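What Goes On in a Workshop?

Have you ever peeked into a workshop? It's a room for making things and fixing things, and there is so much to look at!

Start with the work table. A kitchen table would wobble if you pushed hard on it, but a work table often has a strong metal frame that helps it stay put. One that weighs 60 pounds takes two grown-ups to move!

Next come the power tools. A hand tool gets its push from your muscles – a power tool gets its push from a motor. Some have a battery tucked inside and some have a long cable that brings in electricity. A motor can spin 300 times in one minute, and plenty of them go much faster than that. Try spinning your finger that fast!

Then there are panels. A panel is a flat piece of material, and once you know the word you'll find panels everywhere (doors, cupboards, even the sides of a bus). Some are plain and some have a pattern all over.

Power tools are for grown-ups, but you can be a great workshop helper. Measure, draw the plan, and ask lots of questions!

More to explore
Why Do Screws Have Threads?
The Big Clock at Skullholm
44 Words Builders Use
How Dedton Got Its Bridge 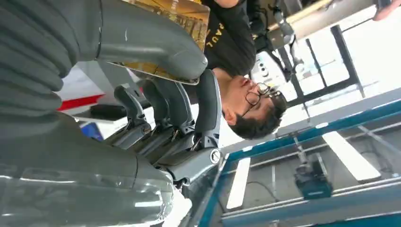

A power tool on a blue metal work table, and a gold-colored panel with a pattern.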